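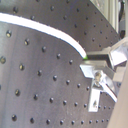 訂正記事はどこに置かれるべきか

地方紙「ラウガー」が紙の発行をやめ、ウェブだけになって一年近くになる。印刷所との契約が切れた1月以降、私は以前より熱心にこの新聞を読んでいる。通勤中に読めるし、町議会の記事は紙の頃より長くなった。デジタル化そのものに文句をつけるつもりはない。

気になっているのは訂正の扱いである。

紙の時代、ラウガーの訂正は二面の左下に載った。小さな囲みで、見出しは「訂正」の二文字だけだった。字は小さかったが場所が決まっていたので、読者はそこを見ればよかった。前日の記事で町の補助金の額が間違っていれば、翌日の二面にそう書いてあった。間違った紙面と訂正の載った紙面は、どちらも図書館の綴じ込みに残っている。

今はどうか。昨年の秋、港の倉庫跡地の再開発をめぐる記事が出た。開発会社ヘタードが町に示した計画では住宅の戸数が49戸のはずなのに、記事では100戸になっていた。金曜日の朝に公開され、私が夜にもう一度開いたときには数字が直っていた。本文のどこにも、直したとは書かれていなかった。朝に読んだ人は100戸と覚えたままで、夜に読んだ人は初めから49戸だったと思っている。翌週の住民説明会では、実際にこの数字をめぐって話がかみ合わない場面が何度かあった。

編集長のマルルス・デ・スメット氏に、読者として手紙を書いた。返事は丁寧なものだった。誤字や細かい数字の修正にいちいち注記をつけると記事が読みにくくなる、事実関係にかかわる重大な誤りについては末尾に記す方針である、という内容だった。戸数の件は入力の誤りで、取材上の誤りではないと考えた、とも書かれていた。

この説明に私は納得していない。入力で間違えたのか取材で間違えたのかは、編集部の中での区別である。読者に届いたのは100戸という数字だけで、それがどの段階で紛れ込んだかは読む側には関係がない。戸数が倍になれば、道路の混み具合も学校の定員も話が変わってくる。再開発の記事の中で、これより重い数字はそう多くない。

ラウガーだけの問題ではない。ニュース配信サイトの「ゼセオ」では、見出しが一日のうちに何度も書き換えられる。朝は「町長、辞任へ」だったものが、昼には「町長、進退を検討」になり、夕方には「町長、続投の意向」になっていたことがある。記事の住所は同じままで、時刻の表示だけが新しくなる。朝の見出しを人に転送した人は、夕方になって、なぜそんな話をしたのかと聞かれる。転送された側が開くと別の見出しが出るからである。

書き換えること自体が悪いと言いたいわけではない。状況が動けば記事も動く。誤りに気づいたのなら、翌朝まで待たずにその場で直せるのはウェブの大きな利点で、紙ではどうやってもできなかった。私が求めているのは、直した跡を残すことである。いつ、どこを、どう直したか。一行で済む。

反対意見も聞いた。かつてラウガーで校閲をしていたメイリオン・ピュー氏は、訂正を目立たせすぎると記者が萎縮すると言う。小さな間違いが記者の名前と並んで永久に検索に残るのは、紙の頃の訂正欄よりずっときつい罰だ、というのが氏の考えである。二面の囲みは三日もすれば誰も見なくなったが、記事の末尾についた注記はいつまでもそこにある。

もっともな指摘だと思う。ただ、対処の仕方はある。訂正の文に記者個人の名を出さず、編集部の訂正とすればよい。紙の訂正欄もそうだった。間違いを見逃したのは書いた人だけではなく、それを通した全員なのだから、その形のほうが実情にも合っている。

もう一つよく聞くのは、読者は訂正など読まないという意見である。たしかに多くの人は読まない。ヘタードの記事を朝に読んだ人のうち、夜に同じ記事を開き直した人がどれだけいたかと考えれば、記事の末尾に一行を足すだけでは足りないこともわかる。だから私は、記事ごとの注記とは別に、訂正だけを集めたページを一つ作るべきだと考えている。トップページから直接行けて、新しい順に並んでいるものがいい。昔の二面左下に当たる場所である。

隣の郡の「サーノウ」という小さな媒体は、すでにこれをやっている。編集部は数人しかいないはずだが、訂正のページは更新が続いていて、見てみると並んでいるのは人名の綴り、会議の日付、写真の撮影場所といった地味なものばかりだった。評議員の年齢を55歳と書いたが誤りだった、というものもあった。読んでいて、この媒体はだらしないとは思わなかった。むしろ、ここに載っていない記事は今のところ大丈夫なのだろうと思えた。

サーノウを運営するガーダ・マンスール氏に、手間について尋ねてみた。直すときに一緒に書くので数分しかかからない、という答えだった。大変なのは訂正のページを作ることより、読者からの指摘に全部目を通すほうだという。指摘は訂正のページができてから増えたそうだ。送れば直るとわかったからだろう、と氏は見ている。

指摘が増えるのを、編集部は嫌がるかもしれない。中には言いがかりもあるはずだ。しかし地方の記事には、記者より事情に詳しい読者が必ずいる。倉庫跡地の隣に住む人は計画書を隅まで読んでいるし、学校の記事なら教員が読んでいる。その人たちが間違いを見つけても黙っているようなら、新聞にとってそのほうが損である。

費用のことも書いておく。ラウガーの購読料は紙をやめてからも下がっていない。私はそれでかまわない。印刷や配達に使っていた金が取材に回るのなら、払う理由がある。ただ、紙と一緒に訂正欄までなくしたのは、節約とは別の話だ。あの囲みには紙代もほとんどかかっていなかった。

デ・スメット氏にはもう一度手紙を出した。求めたことは二つで、公開後に数字、人名、日時を直した場合は程度を問わず注記をつけること、それから訂正のページを設けることである。見出しを大きく変えた場合の扱いについても書こうかと思ったが、長くなるのでやめた。今のところ返事は来ていない。来たらこの欄で報告する。

それまでのあいだ、再開発の記事を読む方は、最初に読んだときの数字を手元に控えておくことをお勧めする。次の説明会は来月、同じ会場で開かれる。

（セレン・ニース）

お問い合わせ ｜ 寄稿について ｜ 無断転載を禁じます ｜ ページの先頭へ戻る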